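# Talking vegetables with Tâm Châu

9/22/24

Tâm Châu grew up over a noodle shop and still can't pass a vegetable stand without stopping, which made our walk to her community garden in Letircombe a slow one.

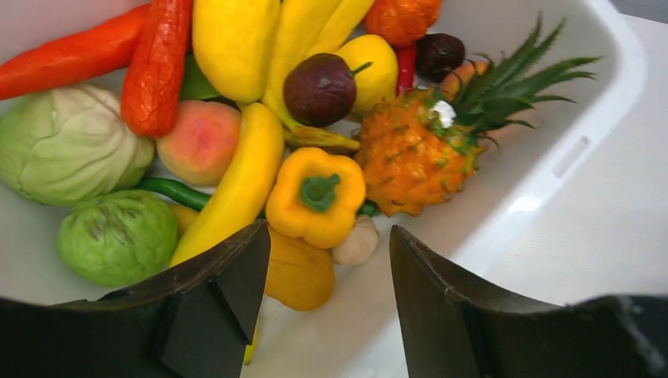
She has run the Sunday cooking table at the garden for six years, and I had wanted to sit down with her ever since a neighbor handed me a bowl of her carrot and ginger soup. I got two hours with her and could have used five!

"I never planned to teach," she told me while she hunted for the lid of her thermos. "I was growing too many beans. I brought a pot of them over in May, people asked how I made it, and the next week I brought a burner."

The burner is still there, dented on one side. So is the original bean recipe, taped inside a cupboard door, with a note in pencil that says "more garlic" and under it, in other handwriting, "no, less."

What I love about the way Tâm cooks is how little she throws out. Carrot tops go into a green sauce with lemon and peanuts. Peach skins get simmered with sugar and strained over ice. She told me about broccoli stems for a good ten minutes (peel them, slice them thin, salt them, wait) and I went home and did it that same night. They were crunchy and sweet and I ate the whole plate standing up.

Her cooking partner is Cường La, who joined us halfway through with dirt up to his elbows. He handles the beds and she handles the stove, though they argue happily across the line. "She wants everything picked small," he said. "I want to see how big it gets."

"He grew a zucchini like a canoe," said Tâm. "We had to make bread out of it. So much bread."

The two of them put together a recipe booklet last winter and had 255 copies printed at Cetonside, the little print shop behind the post office. They thought they'd be giving them away for years. The last one went before the tomatoes were ripe, and now they're working on a second, with a longer part on pickles and a page of soups from Cường's mother, who measures nothing and had to be followed around her kitchen with a scale.

I asked Tâm what a nervous cook should start with. She didn't even stop to think.

"Soup. Onion, salt, whatever is getting old. Taste it, then taste it again. If it's boring, put some lime in."

The table is set up Sundays from ten until the pots are empty. Bring your own bowl.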